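Lista de comprobación antes de la sesión de demostración — célula Tunell, dos brazos
Revisión de septiembre, turno de las 8:30

Gracias por tomaros el rato de rellenarla entera, que ya sé que a primera hora apetece más ponerse a teleoperar que mirar tornillos.

1. Fijación de las bases
Conforme. Repasados los 4 tornillos de cada placa con la llave de siempre. Ninguno cedía.

2. Cables
Conforme con observación. Moved los dos brazos despacio con el mando, de un extremo a otro, y mirad que ningún cable se tense ni se meta debajo de la pinza. En la célula Shao ya tuvimos un enganche y perdimos media mañana — no fue grave, pero da mucha rabia.

3. Tapete y objetos de la tarea
Conforme con observación. La tarea de hoy es llevar la pelota a la portería. El tapete tiene marcas de doblez; estiradlo bien con la mano, con los brazos parados, por favor. El botón verde grande sobre base amarilla es un objeto más del tapete y no sustituye a la parada de la célula. 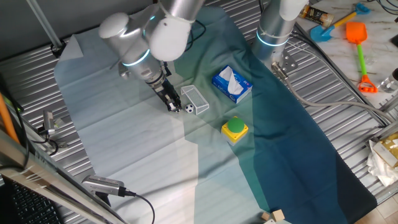

4. Parada de emergencia
Conforme. Probada 2 veces, una con cada brazo en movimiento lento. Quien guía el brazo a mano debe llegar a ella sin estirarse.

5. Guiado manual
Pendiente. Un brazo se nota algo más duro al llevarlo hacia abajo. Se puede trabajar, pero avisad a Irside si va a más, y no lo forcéis, que con paciencia acompaña bien.

6. Grabación
Conforme. Hay casi 486 demostraciones guardadas en Fandotix. Las que salgan torcidas también se guardan, marcadas como fallidas.

Resultado: apta para trabajar, con el punto 5 abierto hasta la próxima revisión.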